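Category: Ceramics > Glazes & Firing
Reading time: 3 min

Fine ridges on plate rims disappear under glaze, how to keep them?

Sota Furukawa

I throw dinner plates in a white stoneware and fire to cone 6 in an electric kiln. The rims have shallow concentric throwing ridges that I cut with a serrated rib at the leather-hard stage. On bisque they are sharp. After the glaze firing about half of them have gone, and the rest only show if you tilt the plate toward a window.

The glaze is a glossy pale green, mixed from a recipe in the Prakside handbook. I dip for three seconds, one coat, and sieve it through a 200 mesh before use. Bisque is cone 04. I program the top temperature and a 15 minute hold, then let the kiln shut off.

I would like to keep the gloss because the plates are for food. Is this a thickness problem, a firing problem, or do I just need deeper ridges?

Reiko Tamura

Most likely thickness first, then the hold.

A glossy cone 6 glaze moves enough during a 15 minute hold to level itself. It pulls off the high points and fills the low points, so a ridge of half a millimeter ends up with thick glaze in the groove and thin glaze on the crest. With an opaque glaze you lose it altogether. With a translucent one you get a color difference, darker in the groove and lighter on the crest, and that color difference is most of what people see as texture.

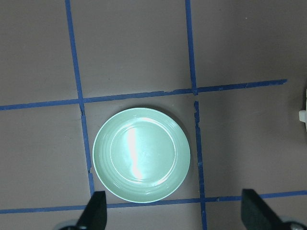
Page last changed: Mon 25 March

A pale green on a broad rim is a hard case. There is little pigment to pool, so the rings stay faint and they read better on one side of the plate than the other, depending on where the light comes from. The glare in the well also competes with them. None of that is a defect in the glaze.

What I would change, one at a time:

Specific gravity. Weigh 200 ml of glaze. If it comes to 305 g you are at 1.525, too heavy for a three second dip on cone 04 bisque. Add water until the same volume weighs 290 g, then dip a test tile and scratch through the dry coat with a pin to check the thickness.

Hold. Drop it to five minutes. If you get pinholes, put the hold back but do it 50 C below the top temperature, on the way down. The glaze is stiffer there and levels less.

Opacifier. Look at the recipe for zircon or tin. If it is above 5 percent, halve it on a test tile. The green will get slightly bluer or grayer depending on the body.

Ridge profile. A rounded groove fills evenly and vanishes. A groove with one steep wall keeps an edge. Cut with the rib leaning outward.

Make the test tiles with the same rib, at the same angle the rim has on the plate. Flat tiles laid on the shelf and tiles stood upright will both give you a wrong answer.

Arutstead

Agree about thickness. I had the same thing on bowls and just dipped faster. Also check your cones, my controller was reading low and everything was going almost a cone over. Didn't know until I put witness cones on all three shelves. The bottom was fine, the top was flat on the shelf.

I wouldn't touch the zircon if you like the color.

Sota Furukawa

Weighed it this morning, 200 ml came to 305 g exactly, so your guess was correct. Thinned it and dipped four tiles. I don't have witness cones but will order some before the next firing. The recipe has 8 percent zircon. I will leave that for a separate test in July when I mix a new bucket.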